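Care labels should state a number of washes

A garment sold in this country will usually tell the buyer what it is made of and how hot the water may be. It will not say how long it is expected to last. I think it should, and I think the figure should be a count of wash cycles printed on the same label as the fibre content.

The objection usually raised is that wear depends on the owner. It does, to a degree. Tyres also depend on the driver, and fridges on how often the door is opened, yet both are tested under fixed conditions and sold with the result attached. A standard test does not need to predict one household. It needs to rank one product against another.
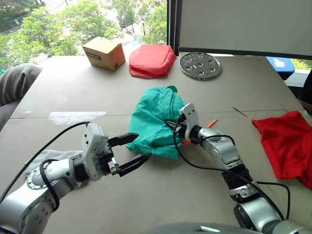
By Ailsa Rennie
Opinion | October 20, 2025

The test itself is not difficult. Take a fixed load, a fixed detergent dose and a fixed programme, and repeat until one of the failure conditions is met: a seam opens, the fabric shrinks beyond a set limit, or the colour shifts past a set grade. Record the cycle. In July I sent 22 plain cotton tea towels, two from each of 11 suppliers, to a small textile laboratory in Vornano and asked for exactly this. The weakest pair failed at cycle 14. The strongest was still within limits when the budget ran out. Price did not separate them, and neither did anything written on the packaging.

Ludger Thiele, who ran the work, put the main difference down to yarn twist and hem construction. Neither can be judged by a shopper in a well-lit aisle. Both are known to the mill.

Cost is the second objection. The laboratory's invoice came to £1,158 for the whole batch. For a product line sold in large volumes, that is a small sum per item, and makers who already test for shrinkage would be extending a procedure they have in place.

A harder problem is blended fabric. Elastane loses its recovery well before the cotton around it wears through, so a single figure could flatter a garment that has already gone baggy. I would add stretch recovery as a failure condition for any fabric sold as stretch, and accept that the figures for leggings will look poor for several years.

The label has room for it. Most already carry five symbols that few people can read, and a plain number would fit in the space taken up by one of them.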